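Keyword Filtering on a Small Social Platform: What Gets Blocked and Who Finds Out
Ylva Bakke, term project report, 5 April 2018
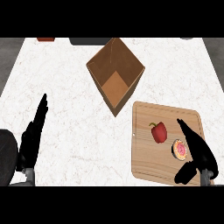
Figure 1. Rendered marble countertop against a gray floor.

1. Background
Tolter is a social site where members post short texts and links to topic boards. Its posting rules are public, but the list of words and web addresses the site filters is not. Members of several boards had complained that posts went missing without a notice. I wanted to find out how often this happens and whether the person posting is told.

2. Method
I used 2 test accounts. One was new and the other had been active since last May. From these I submitted 3077 posts over the term, spread over the cooking, housing and local news boards. Each post had a link, a phrase from a prepared list, or both. A script written by my lab partner, Ilham, loaded each board from a logged-out browser an hour after posting and recorded whether the post was there. Posts were deleted once checked. The board moderators had agreed to the test and left our posts alone.

3. Results
Of the 3077 posts, 613 did not show up for the logged-out browser. All of them still showed up for the account that had posted them. No notice was sent in any of these cases.

Links mattered more than words. Every post with a link to a shortened address was hidden, whatever else it said. Links to Marance, a competing site, were hidden from the new account and let through from the older one. Among the phrases, most of the hidden ones had to do with selling or giving away goods. "Free couch" was hidden on the housing board and allowed on cooking, so at least part of the list seems to be set by board.

4. Problems
The script stopped working for 2 days in the third week when the page layout changed. Posts from those days were sent again and the first set was thrown out. We also do not know if an hour is long enough. Some posts may be held for review and released later. Kristiansen, who read the draft, asked for a second check after a full day, and there was no time left to run it.

5. Suggestions
Tolter should tell members when a post is hidden and name the rule. The address list could be published without much harm, as anyone with a test account can work it out. The phrase list is harder, and I do not have a firm view on it.

The phrase list and the script are in the appendix.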